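Annual walk-round, Algate House, ground floor and basement
24/11/2023
By the Building Safety Desk

Items are marked OK, FIX or WATCH. Comments follow where the form gave me a box, and in several places where it did not. Last year's sheet was in the Simon cabinet in the lobby, under a menu.

1. Main entrance and lobby

Front doors open fully and close on their own - OK
Door mat lies flat - FIX. It curls at the left corner and has done so since at least the last sheet, where the comment reads "mat curls." I have copied it across with some affection.
Exit sign lit - OK
Lobby floor free of boxes - WATCH. Free on the day. Deliveries come on Tuesdays, and I did not.

2. Stairs and handrails

Handrail secure, both flights - FIX on the lower flight. The third bracket down turns in the wall like a radio dial. Two longer screws and a proper plug would settle it.
Stair edging - OK, apart from the top step, where the strip has been glued back on by someone generous with glue.
Storage under stairs - FIX. The sign says "Nothing to be stored here." It is leaning on a filing cabinet.

3. Fire extinguishers and alarms

Extinguishers on wall brackets, 11 on the plan - WATCH. All found, though one was holding open the door to the Benítez Room. It is back on its bracket. The door now closes, as fire doors like to.
Service tags current - OK. All were done in September.
Call points not blocked - FIX at the rear corridor. The coat stand is very handsome and should be handsome a yard to the left.
Alarm heard in every room - OK. Heard very well in the restroom, where I was standing under it.

4. Electrical

Panel doors shut and labeled - WATCH. Breaker 2 is labeled "lights?" and I share the doubt.
Extension cords - FIX. One runs from the kitchenette to the copier by way of the doorway, and another extension cord is plugged into the end of it. Please have an outlet put in. This is the same advice as last year and it gets no more expensive by being repeated, unlike electricians.
Space heaters - FIX. The Wellmont heater under the reception desk draws 2000 watts and shares a power strip with a lamp, a fan and a phone charger. Heaters go straight into the wall. If the desk is that cold, see item 6.

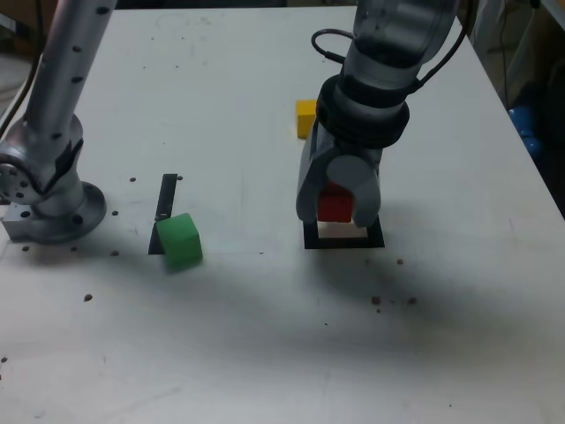
5. Work surfaces and housekeeping

Cleaning is down on the rota for every room and initialed every evening in the same pen, sometimes a few evenings ahead. Desks and counters upstairs of the basement were wiped and tidy on the day. The white tabletop is where the initials and I part ways - it has little brown bits scattered over it and gray scuffs that will want more than a damp cloth. Brush first, then wipe, or the crumbs will add to the scuffs. Marked FIX, with no great alarm. The supply closet has four kinds of glass cleaner and no dustpan.

Trash emptied - OK
Spill kit stocked - WATCH. The kit holds gloves and a bag, but the absorbent pads have gone.
Aisles clear - OK in all rooms except the copy room, which has no aisle to clear.

6. Heating and windows

Boiler room locked - OK. Key on a hook beside the door, at eye level, marked "boiler room." WATCH, then.
Window latches - FIX in reception. The small window does not close by the width of a finger, and this would explain the heater.
Radiator covers fixed - OK

7. First aid

Box in marked place - OK
Contents in date - FIX. Eyewash has expired. Bandages are plentiful in the size nobody cuts themselves.
Accident book present - OK. Last entry concerns the mat.

8. Costs and dates

I have put 220 dollars against the handrail, the window latch and the eyewash together. The outlet needs its own quote. Mat, coat stand and filing cabinet need only a person with arms and a free morning.

Handrail and heater to be dealt with before the building is next open to visitors. Copies of this sheet to the Simon cabinet and the notice board, please, and the menu can go back on top.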